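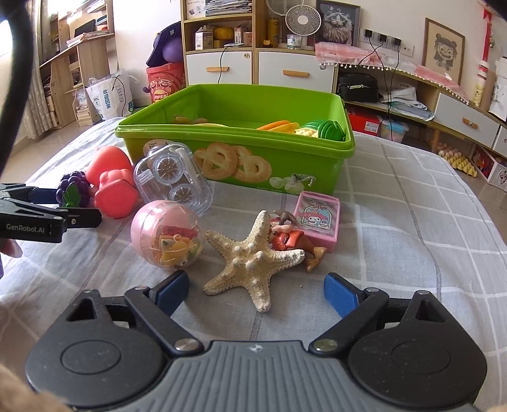
Toys on the gray checked bedspread, starfish in front, green box behind.

2024-11-25

Toy sort, bedroom end. Carrying on from the list I started in August and then left alone.

The green cookie box is the one we keep for play food. Banana, corn, bread and the green piece that is either a leaf or a plate. I have written "leaf/plate" on the sheet and will leave it like that until someone gives me a better answer. The grapes were logged as play food last time too, so they go back in with the rest even though they are a good deal softer than the banana.

The starfish is a problem for the categories. It is dried, so it can't go under anything that gets squeezed or has weight put on it. The old sheet (Mangundap, the version before Delali Nartey cleaned it up) had it under "shapes," next to the foam stars, which is wrong for storage whatever you think about the shape. I have moved it to "natural, fragile" along with the pine cones. It needs its own small box with tissue. The knobby side marks up if it rubs against hard plastic, so no sharing with the capsule balls.

Capsule balls: the pink one stays closed. The toys inside are too small to log separately and we lose them every time. On the sheet it is one item, "capsule, pink, filled." Same rule for the clear cube with the round white parts. I would like to know what set those parts belong to. Fanura had a bag of something close to them, but I haven't compared.

Squeaky toys and rubber figures go together. The red-orange squeaky one and the coral figure look alike on the sheet if you only write "red rubber," and that is how we ended up with a duplicate line in the last round. Please write the color out in full and say whether it squeaks. Delali's suggestion was to add a column for sound, and I have done that. Most rows will be blank.

The doll in the orange-red clothes is down as "figurine, small." I tried standing it up on the bedspread and it won't stay, the fabric is too soft under the feet. Fine on a hard surface. If it has to be upright for anything, put the tray under it.

Pink card or small box with the cartoon character: keep it with the figurine for now. I don't think they came together, but they have been stored together since Saltar and splitting them now would only confuse the old sheet.

Order of work, for whoever picks this up:
Empty the green box completely before refilling it. Topping it up is how the bread got lost under the corn.
Hard pieces at the bottom, soft ones over them.
Starfish last, in its own box, and keep that box away from the edge of the bed.
Log as you go.

The master sheet stands at 1452 lines, counting the retired ones. I took out 19 today, nearly all of them the same toy entered under another color. There are 2 I couldn't settle and I have marked those in yellow — both say "orange fruit" and nothing else. Could be the banana on a bad day, could be the tangerine that went to Zidance and never came back.

The sticker on the cookie box is still on. I had meant to peel it and put our own label there, but the picture of the butter cookies makes the box easy to find, and everyone already calls it the cookie box. Our label can go on the lid.

Still to do: box and tissue for the starfish, compare the white parts, ask Delali about the tangerine.

Filed under: Workshop Notes, Sorting & Storage
2 comments | Share
Back to top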